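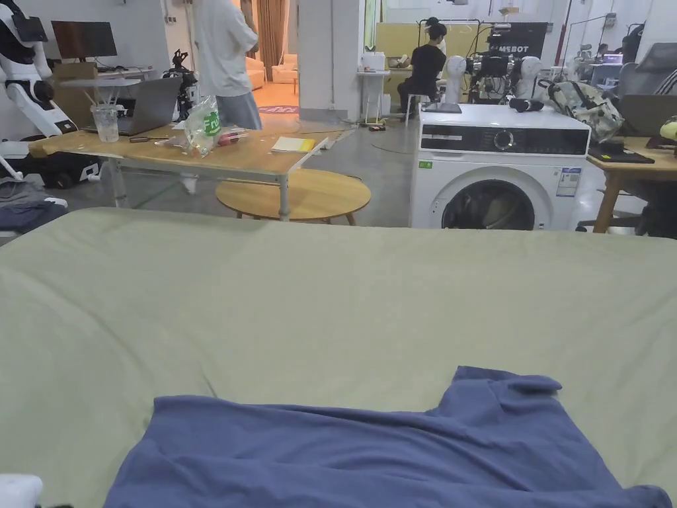 I have owned the Sheehan garment steamer since February and I've used it enough now to have opinions, so pull up a chair.

A bit of background first. I hate ironing. My mother ironed pillowcases, tea towels, my dad's handkerchiefs, the lot, and I think she used up the whole family's supply of patience for it. My own iron, a Zindix I got when I moved into my first apartment, spent most of its life in the hall closet behind the vacuum. It finally started spitting brown water all over a blouse I liked, and that was that. Off to the electronics drop-off.

My friend Raelene Whitcombe had been going on about steamers for ages (she sells vintage dresses, so she has one of those big upright ones on wheels), and she told me to skip the upright and get a handheld with a decent sized tank. I looked at two, the Janow and the Sheehan. The Janow was cheaper and comes in a really pretty coral color, but the one in the store felt flimsy where the tank clips on, and the cord was so short I'd have had to stand with my nose against the outlet. The Sheehan was $85. I stood there dithering for so long that the sales guy came over and asked if I was okay!

Anyway, I bought it.

First things first, it heats up fast. The box says 30 seconds and that's pretty much what I get, a little longer if the water is straight from the cold tap. There's a light that blinks while it's heating and goes solid when it's ready. No beep, thank goodness. My dishwasher does enough beeping for one household.

On dresses and anything floaty, it's wonderful. I have a long rayon skirt that comes out of the wash looking like a paper bag, and I can hang it on the shower rail and have it ready to wear before my coffee is done. Same with blouses, same with the curtains in the spare room, which I did while they were still hanging up (I felt like a genius). You pull the fabric down gently with your free hand and go slowly. If you rush it, you get damp wrinkles instead of dry ones.

T-shirts are where it gets a bit "meh." Thin ones are fine. Thick cotton ones, the kind that get that twisted side seam, need a few passes and some tugging, and the hem still flips up at the bottom. I've tried doing them on a hanger and I've tried doing them flat on a covered table, and flat is worse, because the steam just hits the cloth underneath and everything goes clammy. Also the thing starts to gurgle if you tip it too far forward. So, hanger it is. For most tees I've gone back to giving them a hard shake when they come out of the washer and folding them as soon as they're dry, and I don't think anyone at the grocery store has noticed.

Crisp dress shirts, forget it. My brother-in-law Lachlan Rutherford borrowed the steamer for a wedding weekend and came back complaining that his collar looked like lettuce. Marama, who is married to him and has to look at his collars, said it looked fine. I'm with Lachlan on this one, though. A steamer relaxes fabric, it doesn't press it, and if you want a sharp crease down a sleeve you still need a hot iron and a board. They've since bought an iron of their own and everybody is happy.

Now the grumbles. The tank is a pain to fill. The opening is under a little rubber plug, and the plug is attached by a strap that always flops right into the stream of water, so you end up with a wet wrist. I use a small measuring jug now. The handle gets heavy too, more than you'd expect when you pick it up empty in the store. By the second curtain I was switching hands.

And the instructions! The booklet is tiny and the part about cleaning says to "descale regularly" and leaves it there. How regularly? With what? I emailed customer service and got a very nice reply from a person named Bontu Adugna, who told me to use half white vinegar and half water, run it through outside or by an open window, then run a tank of plain water after. I do that when the steam starts to look weak. The smell hangs around for an hour or so, like a fish and chip shop, so open that window.

The fabric brush that comes with it is good on coats and picks up a surprising amount of cat. The little travel bag is useless, the steamer only goes in if you wrap the cord just so, and then the zipper catches. Mine lives on a hook on the back of the bathroom door.

Would I buy it again? Yes, at the same price, and I'd pick the gray one this time, as the white shows every fingerprint. If you mostly wear dresses and soft tops, go for it. If your week is all dress shirts, put the money toward a good iron. I'm going to try it on the couch cushions next and will add a note once I have.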